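Open day at Vorlow

I took the morning off on 8th August and went to the Vorlow open day, mainly because Harish Mathew had been on at me about it since last year. Registration was at the front desk, coffee was in the shed out the back, and the first talk started late.

The main item was Ilero, their small footpath and street robot. It carries parcels, up to 22 kilos, and travels at a fast walk. They had 2 of them on show. One had its covers off on a bench so you could look at the wiring. The other was out working, and we followed it on a big monitor in the meeting room.

The talk

Rachid Hamdy gave the talk. He spent most of it on road surfaces, which suited me. I did 31 years in council roadworks before I retired and I have opinions about asphalt. His point was that people and parked cars get all the attention, but a small wheel has more trouble with broken pavement and a high kerb. Each route gets graded before a robot is sent down it, and the grades are checked again after heavy rain.

Mirsad Janevski asked what happens when the grading is wrong. Rachid said the robot slows down, tries a line further over, and if it still isn't happy it stops and asks a person. The person on shift was Lachlan Tapsell, sitting at a desk in the corner with a sandwich. He looks after the whole lot from there.

The run

The run was along one of the back streets, with trees and a low wall down the left and a kerb and wide concrete footpath on the right. The bad patch is on the left, where the asphalt has cracked into slabs with dirt in the gaps. I would have dug that out and started again. Up the middle there's a smoother strip, and Rachid said that was the line they wanted. 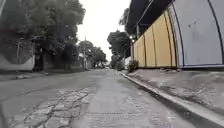
Getting there and costs

Entry was free. Parking was $40 for the day in the Gowda building, so I'd catch the bus next time. There's another open day in September, with Grekico showing their warehouse gear as well. Harish has already put both our names down.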